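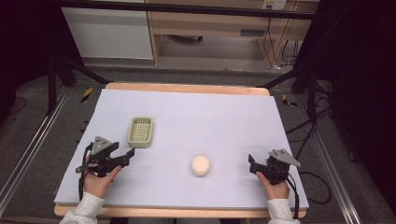
Mwende rang at lunch to say the basket had to be on the bus to Pundton by four, and I still hadn't put a single thing in it. Typical me!

It was the green one, the shallow one with all the little holes in the bottom, and it used to sit on our grandmother's windowsill full of lemons. When she died I got the basket and Mwende got the lemon tree, and we've been arguing ever since about who came out ahead (she did, obviously, you can't squeeze a basket).

So there I was on a Sunday, looking at a green basket and a round, cream-colored puff of a thing that I'd bought for 87 cents because it looked like one of Grandma's buns. It was a sponge, I think. Mwende would know. She always knows what things are for.

I put it in. I took it out. I put it in again, over to the left, and it looked so lonely that I went hunting for company and found a postcard, two pencils and the recipe I'd sworn in October I didn't have.

Well, I had it. I'd had it all along, folded up in my coat.

I put the recipe under the puff, where she'd find it last, and ran for the bus with my shoes untied. The driver looked at the basket, then at me.

"Lunch?" he said.

"Sort of an apology," I said, and paid him for the extra seat.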